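Why Cloth Needs an Edge: Seams, Stitches and Binding
Flikari Household Science, Reading Level 3
Text: Rhea Padilla. Checked by: Toivo Kauppinen.

Woven cloth is made of threads that cross each other. When cloth is cut, the threads at the cut are no longer held in place. This page explains how a cut edge is finished so that the threads stay where they are.

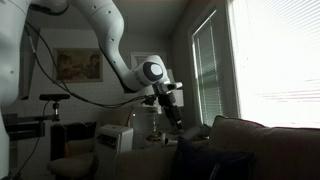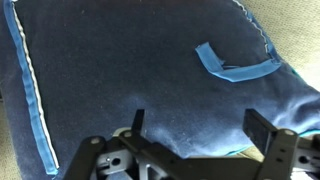

A bound edge is a cut edge wrapped in a second, narrow piece of fabric. The narrow piece is called binding. It is folded over the edge so that one half lies on the front and the other half lies on the back, and the raw edge is shut inside. A line of stitching then holds the layers together. On the navy blue fabric, the binding is light blue and the stitching is white, so the two are easy to tell apart. Along the left side, the white line runs just inside the blue. Near the upper right, the white line is wavy. Stitches of either kind can hold a binding, as long as they pass through every layer.

What the threads do

Weaving uses two sets of threads. The warp threads run along the length of the cloth. The weft threads run across it, passing over one warp thread and under the next. Friction, the force that resists sliding, holds the threads where they cross.

In the middle of a piece of cloth, each thread has neighbors on both sides. At a cut edge, the last thread has a neighbor on one side only. Rubbing and washing can pull this thread out. Then the next thread becomes the last one, and it can be pulled out too. This process is called fraying.

Not every fabric frays in the same way. Felt is made of tangled fibers with no warp or weft, so it hardly frays at all. Knitted fabric is made of loops. Its edges tend to curl, and some knits will also unravel.

Four ways to finish an edge

Hem. The edge is folded over, usually twice, and sewn down. Look at the bottom of a T-shirt sleeve or a pillowcase.

Overcast edge. Thread is looped around the edge many times. This is common inside pants and shirts, where the seams do not show.

Binding. A strip is wrapped around the edge and sewn on. It suits thick or padded items, which are hard to fold.

Piping. A strip is wrapped around a cord and sewn between two layers, leaving a rounded ridge. Piping is often found around sofa cushions. From the outside, flat binding and piping can look similar. Press the edge gently between two fingers. If there is a firm cord inside, it is piping.

Straight and zigzag stitches

A straight stitch makes a single line. It does not stretch much. If the cloth is pulled hard along the line, the thread may snap.

A zigzag stitch moves from side to side. When the cloth is pulled, the zigzag flattens out a little before the thread becomes tight. For this reason it is used on stretchy fabrics.

A sewing machine makes both stitches with two threads. The upper thread comes through the needle. The lower thread comes from a small spool called a bobbin, under the cloth. The two threads lock together inside the layers.

Counting stitches

Angelica Espiritu sews bound blankets in the Floscombe workroom. One side of her test blanket needed 573 stitches. A shorter side needed 69 fewer. To find the number on the shorter side, subtract:

573 - 69 = 504

Her next blanket had 738 stitches on its long side. How many more is that than 573? Write down your working before you check it. The difference is 165.

Try it

You will need a scrap of woven cotton, scissors, a pin and a sheet of dark paper. Ask an adult before cutting any cloth.

1. Cut a square from the scrap. Each side should be 5 inches long.
2. Lay the square on the dark paper.
3. Use the pin to lift the last thread on one side. Pull it out slowly.
4. Pull out four more threads from the same side.
5. Look at the fringe. These are the ends of the threads that run the other way.
6. Try the same thing on a finished edge of an old dishcloth. Do not cut the stitching.

Record which edge was harder to pull apart.

Words used on this page

Binding: a narrow strip folded around an edge.
Bobbin: the small spool that holds the lower thread.
Fray: to come apart into loose threads at the edge.
Raw edge: a cut edge with no finish.
Warp: threads along the length.
Weft: threads across the width.

Next page: How Padding Is Held in Place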